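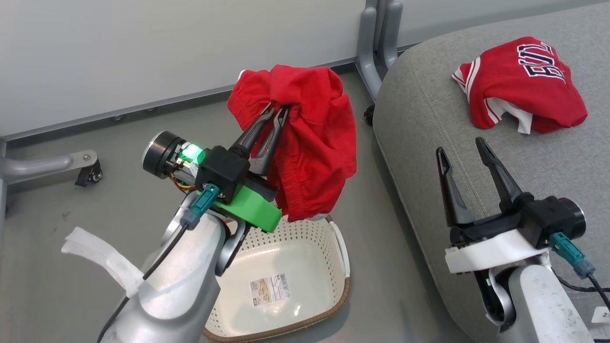
옷 집는 작업에서 그리퍼를 비교할 때 가장 먼저 정해 둬야 하는 건 뭔가요?

성공의 기준입니다. 천을 집어 들기만 하면 성공인지, 바구니 위까지 옮겨야 성공인지, 놓은 다음 천이 바구니 안에 다 들어가 있어야 성공인지를 시험 전에 글로 적어 두세요. 기준이 바뀌면 같은 그리퍼의 점수가 전혀 다르게 나옵니다.

홈 | 강의자료 | 실습 | 과제 | 자료실

9월
글: 로봇조작 실습 담당 강사

4주차 실습 노트: 손가락, 손목 카메라, 제어기를 바꿔 가며 천 집어 보기

지난주까지는 딱딱한 물체만 집었죠. 블록, 컵, 상자. 이번 주부터 천입니다! 저는 사실 이 주차를 제일 좋아해요. 블록은 위치랑 각도만 맞으면 어느 정도 되는데, 천은 같은 자리에 같은 옷을 놓아도 매번 모양이 달라서 여러분 코드가 가진 가정이 하나씩 드러나거든요(제 코드도 마찬가지였고요).

실습은 Dakside 실습실에서 합니다. 팔 두 대가 나란히 있는 자리를 쓰고, 왼팔과 오른팔은 손목 마운트 색으로 구분하시면 됩니다. 초록이 왼팔, 흰색이 오른팔. 로그 파일에도 left, right라고 찍히지만 현장에서 "왼쪽!" 하고 외치면 꼭 서로 다른 쪽을 쳐다봅니다. 마주 보고 서 있으면 왼쪽이 둘이잖아요. 그래서 저희는 그냥 "초록", "흰색"이라고 부릅니다. 보고서에도 그렇게 써도 돼요.

1. 무엇을 비교하나

비교할 것은 크게 세 가지인데, 한 번에 하나씩만 바꿉니다. 손가락을 바꿨으면 카메라 위치와 제어 설정은 그대로 둬야 해요. 당연한 말 같은데 해마다 손가락을 갈면서 "이왕 푼 김에" 카메라 각도까지 고치는 조가 나옵니다. 그러면 점수가 올라도 뭐 때문인지 말을 못 해요.

손가락은 Solleo와 Stunstead 두 종류입니다. Solleo는 길고 끝으로 갈수록 좁아지는 쪽이고, 손가락 끝 가까이에 길쭉한 구멍이 나 있습니다. Stunstead는 짧고 넓적하고 안쪽에 고무를 댄 쪽이에요. 둘 다 두 손가락이고 평행하게 여닫는 게 아니라는 점만 기억하세요. 벌어질 때 끝이 바깥쪽으로 호를 그리면서 움직이기 때문에, 다 벌린 상태와 반쯤 벌린 상태에서 손끝의 높이가 다릅니다. 이걸 빼먹고 접근 높이를 잡으면 손끝이 바닥을 긁어요.

제어기는 실습실 기본 제어기와 Duangkaew를 비교합니다. 기본 제어기는 그리퍼를 위치로만 움직입니다. 0이면 닫힘, 2000이면 다 열림. Duangkaew는 거기에 전류 제한을 같이 걸 수 있어서, 뭔가 걸리면 그 자리에서 힘만 유지합니다. 딱딱한 물체에서는 둘의 차이가 꽤 컸는데 천에서는 어떨지, 저도 조마다 결과가 달라서 한마디로 정리를 못 하겠더라고요. 여러분이 해 보고 알려 주세요.

카메라는 손목 카메라만 쓰는 경우와 머리 쪽 카메라를 같이 쓰는 경우, 이렇게 나눕니다.

2. 시작 자세와 접근

시작 자세에서는 그리퍼를 닫아 둡니다. 열어 놓고 출발하면 조마다 얼마나 벌렸는지가 달라져서 첫 구간의 시간이 비교가 안 돼요. 닫힌 상태에서 출발해서, 옷 위에 도착한 다음 벌리고, 내려가고, 닫습니다.

바구니도 매번 같은 자리에 두세요. 바닥에 테이프로 표시를 해 두는 게 제일 편합니다. 바구니가 가벼워서 팔이 살짝만 스쳐도 밀리거든요. 한 번 밀린 줄 모르고 몇 번을 더 돌리면 그 구간은 전부 버려야 하는데, 정말 아까워요(작년에 한 조가 점심 먹고 와서 그걸 알고는 한참 말이 없었습니다).

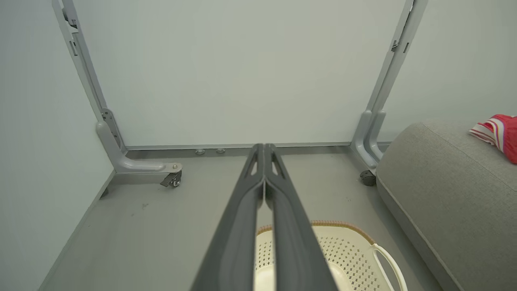 접근 속도는 두 단계로 나누는 걸 권합니다. 옷 위까지는 빠르게, 마지막에 내려가는 구간은 느리게. 처음 하는 분들은 전체를 다 느리게 돌리시는데, 그러면 시험 하나가 너무 길어져서 뒤로 갈수록 사람이 지칩니다. 사람이 지치면 옷을 대충 놓게 되고, 대충 놓은 옷은 이상하게 더 잘 집혀요. 봉긋하게 솟은 부분이 많아지니까요. 그러니까 옷 놓는 방법도 규칙으로 만들어야 합니다.

제가 쓰는 규칙은 이렇습니다. 옷의 한쪽 모서리를 잡고 무릎 높이에서 그냥 떨어뜨린다. 손으로 만지지 않는다. 떨어진 모양이 마음에 안 들어도 다시 하지 않는다. 마지막 줄이 제일 중요해요. "이건 너무 납작한데 한 번만 다시..." 하고 싶은 마음이 반드시 듭니다. 참으세요.

쿠션처럼 푹신한 면 위의 옷과 딱딱한 바닥 위의 옷은 따로 기록합니다. 푹신한 면에서는 손끝이 조금 깊이 내려가도 면이 눌려 주니까 높이 오차에 너그럽습니다. 대신 손가락이 쿠션 천까지 같이 꼬집을 때가 있어요. 그 상태로 팔이 올라가면 전류가 확 올라가는데, 기본 제어기는 그걸 모르고 계속 당깁니다. 비상정지 버튼 담당은 꼭 따로 두시고, 그 사람은 기록지를 쓰지 않습니다. 두 가지를 같이 하면 눈이 종이로 가요.

3. 손목 카메라로 보면 달라지는 것

처음 손목 카메라 영상을 보면 다들 좋아합니다. 손끝이 바로 보이고, 집으려는 곳이 크게 나오니까요. 저도 처음엔 머리 쪽 카메라는 이제 떼도 되겠다고 생각했어요. 그런데 집고 나면 얘기가 달라집니다. 들어 올린 천이 손가락을 덮으면서 화면 한가운데를 차지해 버리거든요. 손가락이 얼마나 닫혔는지, 천이 몇 겹 물렸는지, 아래로 얼마나 늘어졌는지가 한꺼번에 애매해집니다.

그래서 저는 단계마다 믿는 카메라를 다르게 둡니다. 집기 전에는 손목, 집고 나서 옮길 때는 머리. 놓기 직전에는 둘 다 봅니다. 머리 쪽에서는 천의 아랫단이 바구니 테두리를 넘었는지를 보고, 손목 쪽에서는 바구니가 화면 어디쯤 걸려 있는지를 봅니다. 손목 화면에 바구니가 귀퉁이만 조금 보이는데 머리 쪽 화면에서는 딱 맞는 위치처럼 보인다면, 대개는 머리 쪽이 원근 때문에 속고 있는 겁니다. 이럴 땐 멈추고 자세 값을 직접 확인하세요. 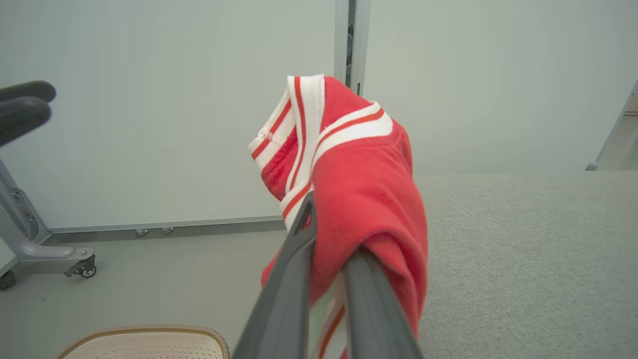
늘어진 길이 이야기도 해야겠네요. 긴팔 옷이나 수건처럼 긴 천은 어디를 잡느냐에 따라 늘어지는 길이가 크게 달라집니다. 가운데를 잡으면 양쪽으로 나뉘어서 짧게 늘어지고, 끝을 잡으면 전체 길이가 그대로 늘어져요. 끝을 잡은 상태에서 가운데를 잡았을 때의 높이로 이동하면 아랫단이 바구니 테두리에 걸립니다. 그대로 가면 바구니가 끌려오거나 옷이 빠지거나 둘 중 하나예요.

해결은 단순하게, 옮길 때 높이를 넉넉히 잡는 걸로 합니다. 똑똑한 방법을 쓰고 싶은 분들은 머리 쪽 카메라로 아랫단을 찾아서 높이를 정해도 좋아요. 다만 그건 과제의 추가 점수 항목이고, 비교 시험에서는 모든 조가 같은 고정 높이를 씁니다.

색도 은근히 문제입니다. 이번 학기 시험용 옷은 빨간색 위주로 골랐어요. 바닥과 벽이 회색이나 흰색 계열이라 색으로 분리하기가 쉽거든요. 그런데 흰 띠나 흰 줄이 들어간 옷은 그 부분이 배경으로 빠져 버립니다. 옷 하나가 두 덩어리로 잡히고, 코드가 그중 큰 덩어리의 중심으로 내려가고, 마침 거기가 납작한 곳이고... 이런 식으로요. 마스크를 저장해 두고 실패한 번호만 골라서 보시면 금방 찾습니다. 조명을 바꾸고 싶어질 텐데 시험 중간에는 건드리지 마세요. 바꾸려면 처음부터 다시입니다.

4. 기록하는 법

조건 하나에 100번씩 돌립니다. 많아 보이죠? 그래도 이 정도는 해야 손가락 두 종류의 차이가 우연인지 아닌지 이야기를 할 수 있어요. 시간이 부족하면 조건 수를 줄이고 횟수는 지켜 주세요.

기록지에는 번호, 손가락, 제어기, 카메라, 옷, 놓인 면, 결과, 메모를 씁니다. 결과는 성공과 실패 두 칸으로 끝내지 말고 실패를 종류별로 나눠 주세요. 제가 쓰는 이름은 이렇습니다.

헛집음: 닫았는데 아무것도 안 잡힘
미끄러짐: 잡혔는데 드는 중이나 옮기는 중에 빠짐
같이집음: 밑에 있는 것까지 물림
걸침: 놓았는데 일부가 바구니 밖에 걸려 있음
안떨어짐: 벌렸는데 손가락에 천이 걸려 있음

마지막 것은 Solleo에서 잘 나옵니다. 손가락의 길쭉한 구멍에 얇은 천이 끼는 경우가 있어요. 두꺼운 옷에서는 거의 못 봤고, 얇은 안감이나 끈 같은 게 문제입니다. Stunstead는 그런 일은 없는 대신 헛집음이 많습니다. 끝이 넓적해서 납작한 천의 주름 사이로 잘 못 들어가요. 저 개인적으로는 천에는 Solleo 쪽이 마음에 드는데, 수건만 다루는 작업이라면 Stunstead를 고를 것 같기도 합니다. 고무가 수건은 정말 잘 물거든요!

로그 이야기 하나만 더. 예시로 올려 둔 로그 파일에서 261행을 꼭 열어 보세요. 그리퍼 명령값은 닫힘인데 실제 위치는 조금 벌어진 채로 멈춰 있습니다. 뭔가를 물고 있다는 뜻이에요. 그럼 이 값만 보면 잡았는지 아닌지 알 수 있겠네, 싶죠? 두꺼운 옷이면 그렇습니다. 얇은 천 한 겹은 다 닫힌 값과 구분이 거의 안 돼요. 그 파일에서 앞뒤로 조금 더 넘겨 보면 얇은 천을 물었을 때의 값도 나오니까, 둘을 나란히 놓고 어디에 문턱값을 그을지 조별로 이야기해 보세요. 저는 결국 위치와 전류를 같이 보는 쪽으로 갔습니다.

5. 손가락 교체 순서

전원을 끕니다. 소프트웨어 정지만 누르고 교체하는 건 안 돼요. 이건 감점이 아니라 퇴실입니다.
손목 커넥터는 건드리지 않습니다. 손가락만 풀면 됩니다.
나사는 트레이에 모아 두고, 바닥에 내려놓지 마세요.
새 손가락을 끼운 다음 손으로 천천히 여닫아 보고, 끝이 서로 맞닿는지 확인합니다.
전원을 켜고 그리퍼 영점을 다시 잡습니다.
손목 카메라 화면에서 손끝 위치를 저장합니다. 손가락마다 길이가 다르니 이전 값을 쓰면 안 됩니다.

케이블은 팔을 따라 느슨하게 가 있어야 합니다. 팽팽하면 손목을 돌릴 때 커넥터가 당겨져요. 교체가 끝나면 손목을 양쪽 끝까지 한 번씩 천천히 돌려 보고, 그때 케이블을 눈으로 따라가 보세요. 카메라 화면이 깜빡이면 바로 멈추고 저를 부르시면 됩니다.

6. 양팔을 쓰고 싶은 조에게

매년 "한 팔로 잡고 다른 팔로 펴면 안 되나요?" 하고 물어보는 조가 있는데, 됩니다. 되는데 비교 시험이 다 끝난 다음에 하세요. 한 팔로 든 상태에서 다른 팔이 늘어진 모서리를 잡는 건 보기엔 쉬워 보여도 천이 계속 흔들려서 손이 많이 갑니다. 들고 나서 흔들림이 가라앉을 때까지 기다렸다가 접근하는 것만으로도 꽤 나아져요. 두 팔의 손끝이 가까워지는 구간은 반드시 속도 제한을 걸어 주시고요.

쓰지 않는 팔은 그리퍼를 벌린 채로 대기시켜도 되고 닫아도 됩니다. 다만 작업하는 팔의 경로 쪽으로 손끝이 나와 있으면 안 됩니다. 긴 손가락을 끼운 날은 짧은 손가락 때 쓰던 대기 자세가 더 이상 안전하지 않을 수 있어요.

7. 제출

조별로 기록지 원본, 로그 폴더, 두 쪽짜리 정리 글을 냅니다. 정리 글에는 성공률 표 하나와 실패 종류 표 하나, 그리고 가장 이해가 안 갔던 실패 하나를 골라서 자세히 써 주세요. 이해가 안 간 채로 내도 됩니다. 추측이면 추측이라고 쓰면 되고요. 저는 성공률이 높은 보고서보다 이상한 실패를 끝까지 들여다본 보고서를 재미있게 읽습니다(점수도 그쪽이 잘 나옵니다).

옷은 실습 끝나고 접어서 선반에 올려 주세요. 바구니에 그대로 두면 다음 조가 구겨진 옷으로 시작하게 됩니다. 실습실은 오후 6시에 잠깁니다.

강의자료 | 이전 주차 | 다음 주차 | 맨 위로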